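4.2 Colour words at the kitchen table

The most exciting result of the whole survey came from its plainest question. We asked 296 shoppers in Baleo and Trandden to tell us, in their own words, what colour a ripe peach is, and we got back 98 different answers! Some were single words (pink, orange, yellow), but most were little stories: "pink going on red where the sun got it", "the colour of a sunset, but furry". Tomatoes were far less generous. Almost everyone said red and moved on, even the home growers, who had plenty to say about everything else. 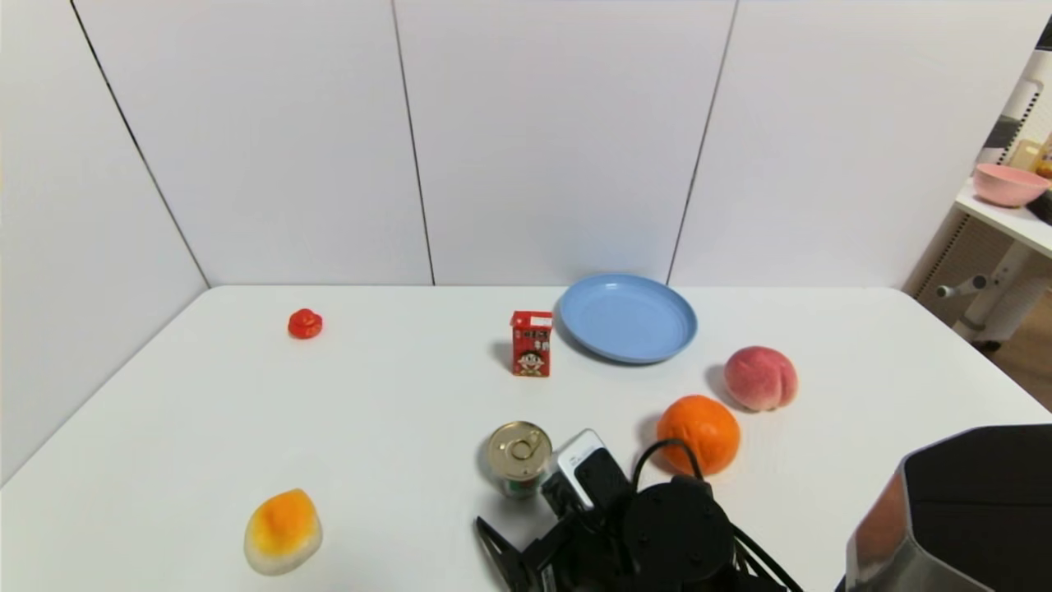 We had expected growers to use more colour words than people who buy all their fruit, and for peaches and plums they did. A grower in Trandden gave us separate words for the sunny side, the shaded side and the bit near the stem. What we hadn't expected was how strongly the season mattered. People interviewed in February, with fresh stone fruit in the shops, used longer and livelier descriptions than those we reached in winter, who tended to fall back on one word or to borrow from jam and tinned fruit.

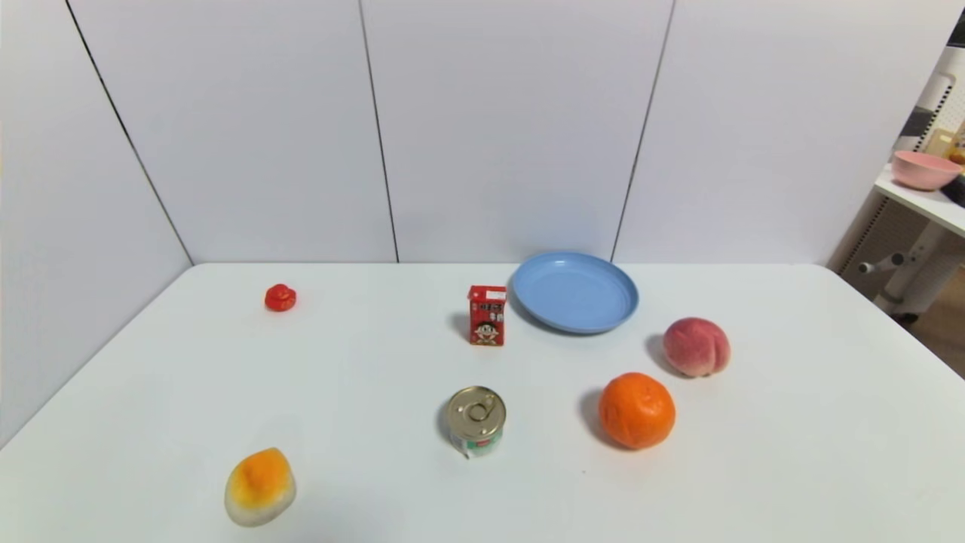 Everyday Language Group, Department of Linguistics

Oranges deserve a paragraph to themselves. The fruit and the colour share a name, so the question sounds silly, and many people laughed before answering. Yet once they had laughed they often went further than they did for any other fruit. Twenty-one shoppers told us an orange isn't properly orange at all until it has been peeled. Upadhyay's earlier work on market talk in Gandska found a similar habit among stallholders, who praised the colour of an orange by comparing it with something else, usually a spice or a flower.
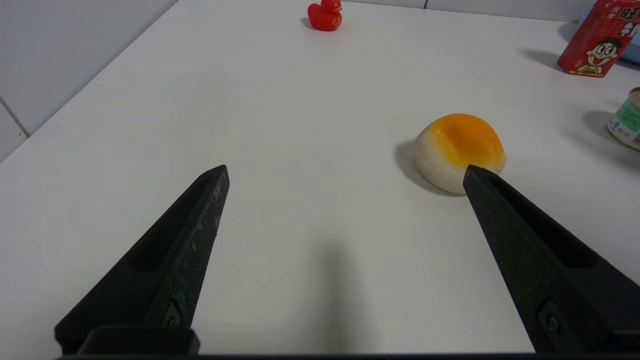

Figure 3. White tabletop and the wall behind it.

Packaged goods behaved quite differently. Asked about a drink carton or a tin, people named the main colour of the label and very rarely qualified it. We think this is a lovely clue to how colour words earn their keep: on fruit, a small shift in shade helps you choose, while a label looks the same every week.

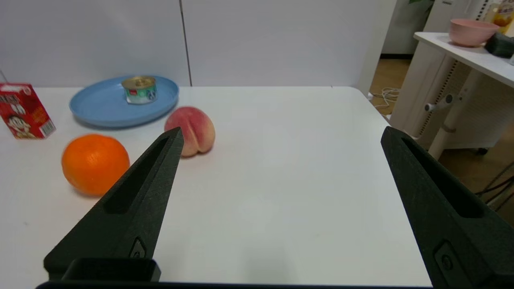 The age pattern was just as clear. Children under ten preferred bright, simple words and defended them fiercely, whereas grandparents liked to hedge and to remember particular trees. The full list of 319 terms, with spellings as the speakers gave them, is in the Awasthi word file, and we would be delighted to see it tried out in other towns.

Contact: Shakuntala Upadhyay, Everyday Language Group | © The authors | Back to top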